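Home | About Us | Services | Fixtures | Contact

We use cookies to keep this site working. By continuing you agree to our cookie policy. Accept | Settings

About Zestgate

Zestgate takes in used desktop computers, sorts out the parts that are worth keeping, and gets them ready for a second life. We opened in July with one bench and a borrowed label printer. Today we have 12 benches at our shop at 1111 Ostura Road, and we handle up to 200 desktops a week for schools, offices and repair shops.

Most of our work is with small parts. Processors and memory are easy to damage when they sit loose in a drawer, so every part that comes off a board goes into a tray with its own pocket. We design the trays ourselves in gray plastic and mount them flat on aluminum plate – they stay put, and a worn one can be swapped out.
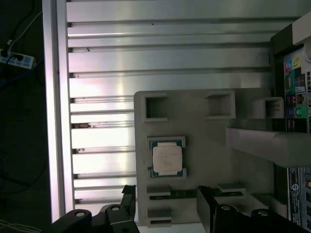
A processor sits in a recess with raised guides at the corners. Memory modules get long, narrow slots. When we change a layout, the old tray goes on the shelf with its drawing, and we still use a few of the first ones for older machines.

Parts are checked by model, tested, and packed by order. Anything that fails goes to Plutetier, our recycling partner, every 15 days. Tested parts ship from our own counter or through Qaisi, which covers customers outside the state.

We also make trays for other repair shops. Send us the part list and the size of your bench plate, and we will send back a drawing and a price.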